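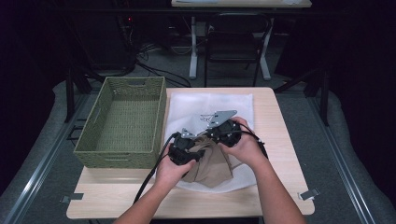 Rapport d'avancement, deuxième trimestre
Projet « Préparation assistée », atelier de conditionnement de Sillthorpe
À l'attention de Rianne Meijer, fonds Vandenberghe
Rédigé par Wouter Claeys, le 10 juillet 2018

## Où en est le projet

La phase de démonstration manuelle est en cours depuis le début du trimestre. Les opératrices et opérateurs de l'atelier exécutent les gestes du poste textile avec des pinces tenues en main, et les enregistrements servent ensuite à régler le bras automatique que Sturkia doit nous livrer. Nous avions prévu de commencer par les boîtes. Nous avons commencé par les sacs en tissu, parce que c'est le poste où les absences pour douleurs au poignet sont les plus fréquentes et que l'équipe l'a demandé en réunion de juin.

Treize personnes sur l'effectif de l'atelier ont été formées à l'usage des pinces. La formation dure 2 heures et se fait sur le temps de travail. À ce jour, 68 séances ont été validées par Yulan Liang, qui contrôle chaque enregistrement avant transmission.

## Le travail au poste

Le sac souple reste l'article le plus difficile. Il se plie sous son propre poids et il faut souvent le reprendre par le bord supérieur avant de pouvoir l'ouvrir ou le ranger. Un opérateur expérimenté fait cela à la main sans y penser. Avec les pinces, le même geste est nettement plus lent et demande de décider à l'avance où saisir le tissu. Plusieurs personnes ont signalé que les câbles gênent les mouvements croisés. Botond Szekeres a modifié leur passage sur un des jeux de pinces et nous attendons l'avis des utilisateurs avant de faire pareil sur les autres.

Les consignes ont été réécrites une fois. La première version imposait un ordre fixe des gestes, et les séances se ressemblaient trop pour être utiles. La version actuelle indique l'état de départ et l'état d'arrivée, et laisse la manière de faire à la personne. Les séances rejetées ont diminué depuis ce changement.

## Effets sur l'équipe

Aucun poste n'a été supprimé et l'engagement pris auprès du personnel tient jusqu'à la fin de la convention. Les séances sont limitées à 6 par personne et par semaine. Elles sont comptées comme travail ordinaire, ce qui fait baisser la cadence de la ligne ces jours-là. Cor Jansen, responsable de ligne, a dû revoir deux fois le planning pour absorber cet écart. Il demande que l'objectif de production soit ajusté officiellement au prochain trimestre. Je soutiens cette demande.

Les avis restent partagés. Les plus anciens apprécient qu'on leur demande comment ils s'y prennent, mais certains veulent savoir ce que deviendra leur poste une fois le bras installé. La réponse donnée jusqu'ici (contrôle, reprise des articles mal pliés, réglage) est jugée trop vague. Une fiche décrivant les nouvelles fonctions, avec la classification correspondante, est en préparation avec le service du personnel.

## Difficultés

- Livraison du bras par Sturkia repoussée. La nouvelle date n'est pas confirmée par écrit.
- Fatigue des avant-bras signalée en fin de séance. Le médecin du travail passera à l'atelier avant la reprise de septembre.
- Le site de Gomham, qui devait fournir un second lot de sacs, n'a envoyé qu'une partie des références.

## Budget et suite

Les dépenses sont conformes à la prévision, sauf la ligne « remplacement de personnel », qui sera dépassée si les séances continuent au même rythme. Nous proposons d'y transférer le solde de la ligne « déplacements » et demandons votre accord avant fin juillet.

Au prochain trimestre : fin des séances sur les sacs, début des essais sur les boîtes, remise de la fiche de fonctions au personnel. Les essais du bras ne seront programmés qu'après réception du matériel et visite de sécurité.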